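Members' Bulletin: Automation Practice

Revised guidance on hand-held grippers takes effect for all member sites

2019-08-23

The Pristau Automation Practice Group has adopted the second edition of its guidance on recording work with hand-held grippers. The new text replaces the edition issued in May of last year and applies to all member sites, including those working under contract to another member. Sites with recording projects already in progress may finish them under the first edition, provided that the edition used is named in the project record.

The revision follows a review of 1,161 recordings submitted by member sites. The reviewers were asked to look only at matters that a written rule could improve: the state of the work surface, the state of the tool, the start and end of each recording, and the notes kept alongside it. They did not judge the skill of the operators. Their findings were discussed at two meetings in Prandska, and a draft was sent to every site for comment before the final wording was agreed.

Most of the comments received concerned Section 4, on work surfaces. The first edition required only that the surface be "suitable and clear," and sites read this in very different ways. Some removed everything from the table, including items that would be present in ordinary use. Others left tools and packaging within reach of the fingers. The second edition defines a working area, which must be free of anything not named in the task sheet, and a margin, in which coverings and household items may remain if they are entered in the notes.
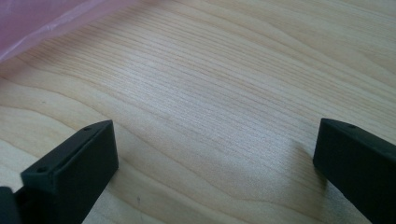 Gripper fingers open over bare wood, with pink plastic sheeting at the upper left.

Thin plastic sheeting receives a paragraph of its own. Film and sheeting move easily when a hand or tool passes close by, and a loose edge can be caught between the fingers. Under the new text, sheeting may lie in the margin but must be folded back or weighted if any part of the task will bring the tool near it. Clear and tinted sheeting are treated alike. Where the sheeting is itself the object to be handled, the task sheet must say so.

Section 4 also addresses light. Pale and polished surfaces can wash out under strong lighting, and fine detail such as wood grain may be lost in the brightest part of the view. Sites are asked to make a short test recording at the beginning of each session and to check it at full size before continuing. If the middle of the surface appears much brighter than the rest, the lamp should be moved or a blind lowered. A change of table is not required. Small permanent marks in a surface, such as knots and scratches, need not be covered or repaired, but loose dust and crumbs should be wiped away between tasks.

Section 5 deals with the tool. Before each session the operator must open and close the fingers fully, confirm that both tips are secure, and look over any screws or mounting points. The same check is repeated after a drop, a change of tips, or a break of more than one hour. A worn tip is to be replaced together with its partner, so that the two sides continue to match. Sites that make their own tips should keep a sample of each version, labeled with the date it came into use.

Several sites asked whether a recording in which the gripper holds nothing should be discarded. The guidance now states that it should be kept. Approaches, pauses, and returns to the starting position are part of the work, and removing them gives a false account of how long a task takes. A recording may be withdrawn only for the reasons listed in the annex, and each withdrawal must be entered in the log with the initials of the person who made it.

Two proposals were not adopted. Dosuvis had suggested a single standard table covering for all sites. The group considered that this would reduce the variety of surfaces in the shared collection, and members in smaller premises objected to the cost. A proposal from Kerekes to limit sessions to 300 recordings was returned for further study. In the meantime, the existing rule on rest breaks remains in force, and supervisors are reminded that it applies equally to part-time operators.

Nanami Hirose, who edited the second edition, has prepared a short comparison of the old and new wording. It will be sent to site coordinators with the printed copies. Coordinators should remove the first edition from work areas once current projects are complete and should record the names of all operators who have read the new text.

Questions on the meaning of a particular clause should be sent in writing to the Pristau office, giving the section number and a brief account of the task concerned. Replies of general interest will be printed in this bulletin. Requests for additional copies should state the number needed and the delivery address of the site.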